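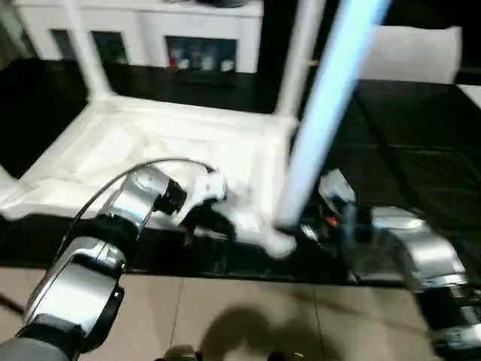 # Alberg Two-Arm Cell

Equipment page, Pretside workshop. Kept up to date by Ans Mulder, last gone over in May.

The Alberg is the machine people ask for first when they have something awkward to pick up, and quite right too! It has a pair of arms that share a table, each with its own gripper, and they can work on the same object from both sides. We use it mostly for light household furniture: turning small stools and tables over, holding a frame steady, fetching and fitting loose parts. If you have only used the single-arm Lynch in the next bay you are in for a treat, but please read the set-up section before you start, as the two machines are less alike than they look.

## What you get

- Left and right arm on a shared stand
- Two-finger grippers with changeable pads
- Head camera on a short neck
- Hand controllers for driving the arms directly
- Work table, 81 cm high, with black cover
- Emergency stop on a long lead
- Tool roll (lives in the drawer, please put it back in the drawer)

The controllers and the recording software come from Gresport. Anything else that goes wrong is ours to fix, and most of it can be done in the workshop in an afternoon.

## Setting up

Start with the stand. Roll it up square to the long side of the table and lock the castors, then give it a good push with your hip. It should not move at all. The tiles are smooth and a half-locked castor will creep while you work, which shows up later as an arm that seems to have forgotten where the table is.

Next, the cover. Pull it over the table and smooth the middle, where the grippers will be working. Folds out towards the sides do no harm. A fold under the workpiece is another matter, as the piece will rock every time a finger touches it. The black does a lovely job of making pale parts easy to pick out, though the shiny patches throw back light, so if the camera view looks washed out try shifting the lamp before you touch the exposure.

Now power up, in this order:

1. Emergency stop in, and placed where you can reach it.
2. Stand power on. Wait for the fans to settle.
3. Left arm, then right arm.
4. Head camera.
5. Release the stop and send both arms home.

Homing is done with the table clear. I know it is tempting to leave the last job in place, but the arms take a wide path on the way home and they will sweep a stool leg along with them. Go and stand behind the stand while they do it, it is a pleasure to watch.

### The four-point check

After homing, drive each gripper to the marks at the corners of the table, all 4 of them, and look at the gap between fingertip and mark. Both arms should land in the same spot. If one is out at every corner by the same amount, the stand has shifted and you only need to nudge it back. If it is out at one corner and good at the others, the arm wants recalibrating from the menu.

## Cables

This is where most of our trouble comes from, so it gets its own heading.

The gripper cable on the left arm runs from the lower segment to the wrist in a loose arch, with a small loop near the gripper. Leave it loose! Visitors with tidy minds like to strap it flat against the arm, and then the wrist turns over, the cable goes tight and the plug works its way out of the socket. The arch needs to be slack enough for the wrist to make its full turn in both directions, and no slacker than that, or it will catch on anything with legs sticking up.

To check it, switch the arm to free movement and turn the wrist slowly by hand, one way and then the other. Watch the plug and ignore the loop. If the plug tilts at all, feed a bit more cable up from the lower clip and try again.

Cables on the floor go along the wall side. If one has strayed out on to the tiles, move it before you roll the stand.

## Grippers and pads

The white fingers are wonderful on painted and plastic frames. They close gently, they have enough give to settle against a rounded edge, and they leave no marks as long as they are clean. Wipe them with a damp cloth at the start of a session and let them dry. No spirit, no furniture polish (we did try polish, and the grip went completely).

Change the pads when you can see a groove, or every 6 months if you can't. You will need the small hex key from the tool roll.

- Open the gripper fully and press the stop.
- Undo the screw at the base of the finger and slide the old pad off towards the tip.
- Push the new one on until it clicks.
- Do the screw up finger tight, then a quarter turn more.
- Change the opposite pad as well, even if it looks fine. A new pad facing a worn one pulls the work sideways.

Afterwards run the gripper calibration from the menu. It closes the fingers on nothing and learns where they meet, so keep your own fingers out of the way.

## Working with upturned pieces

A stool on its back is a very good first job. Lay it seat down on the cover with the legs pointing up and put one gripper on the edge of the seat frame. Low down is best. If you take hold of a leg the whole piece becomes a lever, and a light stool will tip before the arm has noticed any load.

Bring the second arm in from its own side and keep it low as well. The arms will stop themselves before they touch each other, but they know nothing about the legs, so steering round those is up to you. Move the wrist in small steps when you are close. Ans's habit is to bring the fingers almost shut beside the frame, pause, and only then slide on and grip. It looks fussy and it saves a great deal of picking stools up off the floor.

## Common faults

**One arm will not home.** Usually the stop is still in. If it isn't, power that arm off at the stand, wait, and start it again on its own.

**Gripper opens but won't close.** Look at the plug at the wrist first. See Cables.

**Arm shakes when held out straight.** Castor lock, nearly always. If the stand is solid, check the collar at the shoulder and tighten it with the 4 mm key.

**Camera picture freezes.** Restart the Gresport software. The arms can stay on, with the stop pressed.

**Slow drift to one side during a long job.** Let the arms home again and repeat the corner check.

## Booking

Sign up on the sheet by the Pretside tool store, mornings or afternoons. New users do their first session with Ans, who will take you through the wrist check and let you drive both arms. Spare pads are in the top drawer; if you take the last pair, write it on the sheet so more can be ordered.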